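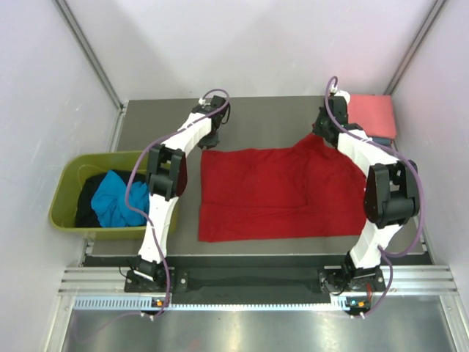
Red cloth spread on a gray tabletop.

Home Shop Notes Opinion Materials Archive Contact

The Preview Is Not a Proof

Most sellers of personalized gifts show the buyer a preview. A name is typed into a box, the name appears on a drawing of the mug or the stocking, and the buyer pays. The seller then treats that drawing as if the buyer had approved the finished item. I think this practice is wrong, and I think shops that sell by it should stop.

A proof is made from the file that will run on the machine, at the size it will run, in the lettering that will be used. A preview is made by a web page. The two share a name field and very little else. In the ordering tool sold under the name Bresley, which a lot of small gift shops use, the preview shrinks any long name until it fits the panel. The engraver has a minimum letter height and will not follow it down. When the order reaches the bench, an operator either breaks the name over two lines or drops the middle initial. Neither choice was shown to the buyer.

I kept the complaint log for one gift shop in Elldale over a single holiday season. The shop took 800 personalized orders. Of these, 460 were engraved and the rest were stitched or printed. The remakes fell mostly into the same few groups: a line break the buyer did not expect, an accent mark that went missing, and lettering that came out smaller than it looked on the screen. Misspellings by the buyer were a minor group. The shop's written policy was built almost entirely around misspellings.

Accent marks deserve a separate word. Many stitching fonts carry only the plain alphabet. The web page has a full font behind it and draws every mark correctly. The stitch file has no such letter, so the software leaves the mark off or puts in a blank. A grandmother's name with a missing accent is a wrong name. It should be treated as a shop error every time, and the order form should refuse any letter the machine cannot make.
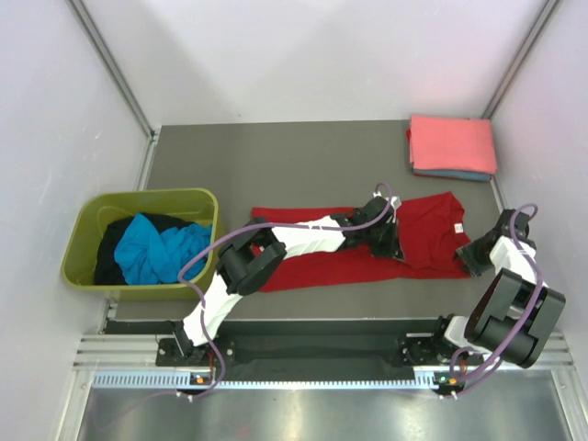 Color is the second place where the preview fails. Thread and ink are chosen against white by default, and few gifts are white. Dark green thread that reads well on a cream towel can nearly vanish on a strong ground color. Take a red T-shirt like the one on the gray work surface, and set a name across the chest in navy. On the order page the navy will look crisp, because the page draws both colors as light from a screen. In cloth the two can sit close in value, and at six feet the name may read as a smudge. A shop that stitches shirts should keep a card of tested thread and fabric pairs and offer only those pairs for sale. The usual objection is that buyers want free choice. Buyers want a readable name, and the choice was offered to them without the information needed to make it.

The stronger objection is cost. A true proof takes an operator's time, and it holds the order until the buyer answers. In December that delay matters. I accept the point for single-word jobs in a stock layout, where the file is already known to work. I do not accept it for anything over one line, anything with a date, or anything with a letter outside the plain set. Costia, a stocking and blanket maker, sorts its orders this way. In one month it sent proofs on 292 of them and let the others go straight through. The holding time was set at one day, and the order page said so before payment.

Price can also carry some of the load. A shop could sell the same engraved frame two ways: a lower price with a fixed layout, and a higher price with a proof and one round of changes. What I object to is the present arrangement, in which the buyer pays for custom work, gets an automatic drawing, and is told that custom items cannot be returned.

The no-return rule is fair only where the buyer approved the real thing. A wooden plaque with the wrong line break has no resale value, and I understand why a shop does not want it back. But the loss belongs to whoever had the facts, and before the job runs only the shop has the stitch file or the engraving file.

A practical starting point would be to print the finished letter height beside the preview, in inches. It requires no new equipment. It would also show the buyer of a 20-letter family name on a two-inch ornament what has been ordered, while the order can still be changed.

Related
Choosing Thread for Dark Fleece
How Deep Should an Engraving Go?
The Mahmoudi Alphabet: 400 Stitch Letters Tested
Order Forms and the Middle Initial
Rush Fees in December

Contact the editor | Copyright, all rights reserved | Back to top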